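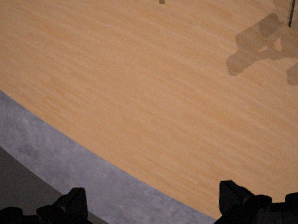 Rima Nimri wrote to me after the June newsletter to say that she had read my column on the maternity home twice, and agreed with most of it, but that I had stopped the story exactly where most of us stop it, with the baby born and everybody crying happily in the hallway. What about the spring after that, she wanted to know, and the spring after that one? She went on for a page and a half and I've been carrying her letter in my coat ever since.

I think she's right, and I want to take my time saying why, so put the kettle on if you're inclined.

Those of us who call ourselves pro-life have become very good, in this part of the country at least, at the first months. A young woman who walks into the Ghanem House office on a Tuesday with nothing but a positive test and a bus transfer will be given a cup of tea, a hot meal if she wants it, a referral to a doctor who'll be kind to her, and (usually before she's finished the tea) the phone number of someone who has been there. By the seventh month she'll have a crib. She will have so many sleepers in newborn size that she could open a shop. I have folded those sleepers myself in the church basement at Vindesley, and I remember thinking how lovely it was, all that yellow and mint green, and not once wondering who was collecting snow pants in a 3X.

The newborn stage is easy to love. It photographs well and it fits on a poster, and I don't say that to be sour, I've put it on posters! But a child is a newborn for such a little while. By the time the baby is walking, the cards have stopped, the casseroles stopped long ago, and the mother is back at work or trying to be, and that's when the daycare bill comes. One mother I know in Urenbridge pays $761 a month for a spot, and she was on the list for it so long that she'd stopped believing in it. She isn't complaining, mind you. She told me the figure only when I pressed her, and then she apologized for mentioning it.

Ghanem House raised $2,430 at its fall supper, and I was there, and the squash soup was the best I've had anywhere. It was a good night's work. But when the board sat down to decide where the money should go, it went to more layettes, when the storage room in Vekavstead already had layettes stacked to the light switch. I understand how it happens. People give to what they can picture, and the people who run these things, who are tired and decent and working around their own jobs, buy what the donors pictured. I would have voted for it too, a year ago.

What I'd like to see instead is something duller. I'd like us to pick fewer families and stay with them longer. Ziad Hijazi has been making this argument for ages, generally while stacking chairs, and for ages I nodded along and thought it was the kind of thing that sounds fine until you have to pay for it. His notion is that a parish or a service club takes on one family, with the mother's say-so naturally, and sticks with them until the child is 7. Grade two, more or less. Rides to the dentist. Somebody who can sit with a feverish four-year-old on a weekday so that Mum doesn't lose a shift. A hand with the damage deposit if they have to move, because they always seem to have to move, and always in February.

The objection I hear most is that it makes people dependent. I've turned this one over a good deal and I have to say I don't find much in it. I was dependent on my mother-in-law for the better part of ten years. She took our boys every Wednesday, she hemmed their trousers, and when my husband was laid off from the mill she turned up with a roast and a cheque and we never spoke of the cheque again. It didn't ruin my character as far as I can tell. I had a family close by and some of these young women haven't, and I can't see why what was ordinary kindness in my kitchen should become a bad habit in theirs.

There's a second objection, a fairer one, and it's about privacy. A woman who accepts help for years has to put up with the helpers for years. We can be a lot to put up with! We have opinions on bedtimes. We notice the state of the sink. I sat in on a meeting once where a perfectly nice woman asked whether the family we were helping with groceries should have cable, and I'm ashamed to say there was a discussion. If we go ahead with this I'd want it written down somewhere, in large type, that the help comes without inspections, and that the mother can tell us to go home at any point and keep the car seat.

And a third, which people don't say out loud very often. Some of my friends in the movement worry that all of this turns us into just another family charity, and that the main point gets lost among the snow pants. I feel that one, I do. I've been going to the Sunday vigil since before my knees gave me trouble and I've no plans to stop. But I've talked with a fair number of women in frightening circumstances over the years, and very few of them asked me about philosophy. They asked where they would live. They asked what happens when the leave runs out. They could do the arithmetic further ahead than we could, and when our answer ran out at the first birthday they noticed.

I had a neighbour say to me over the fence that this is what government is for. Well, perhaps some of it is, and I'd happily sign a letter about daycare spots, and so I think should every reader of this column, however they vote. She and I disagree on nearly everything to do with abortion and we've managed to share a hedge regardless. She offered to drive. I haven't worked out yet whether there's a form for that.

So my request this season is a plain one. If you were going to give $1,000, or twenty, or a bag of sleepers, ring the office first and ask what the two-year-olds need. Ask about the five-year-olds. When I rang, it was winter boots, gas cards, and someone in Vekavstead with a free Thursday afternoon and a working booster seat. Rima has already taken alternate Thursdays, I'm told, so it's the other ones that want filling.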